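How to clean and re-oil a slatted garden bench

Updated 7 July 2021

Most slatted benches need this once a year. Pick a dry spell, as the wood has to be dry right through before any oil goes on. Allow a morning for the cleaning and an evening a few days later for the oiling.

You will need a stiff nylon brush, a bucket, washing-up liquid, 120 grit sandpaper, lint-free rags and a tin of exterior wood oil. I use Ornex, but any oil sold for hardwood furniture will do. Don't use a wire brush. It leaves bits of steel in the grain and they rust.

Move the bench off the grass and brush away loose dirt and moss. Wash it with warm soapy water, working along each slat and then down into the gaps. Rinse with a hose, not a pressure washer, and leave it under cover with air moving round it.

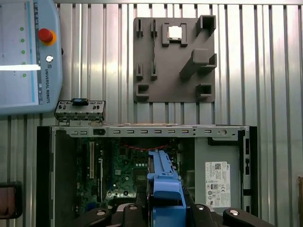
Check the fixings while you wait. Tighten any loose bolts by hand — a spanner used hard will crush the wood under the washer. If a screw just spins, take it out, glue a matchstick into the hole, let it set and put the screw back.

Sand lightly with the grain once the bench is dry. Wipe off the dust.

Brush on a thin coat of oil and do the undersides first. Leave it for 15 minutes, then wipe off everything that hasn't soaked in. A second coat can go on the next day. Keep off the bench for two days after that.

Lay the used rags out flat outdoors to dry before binning them. Oily rags left in a heap can catch fire.

If you missed the summer, early October is usually still warm enough.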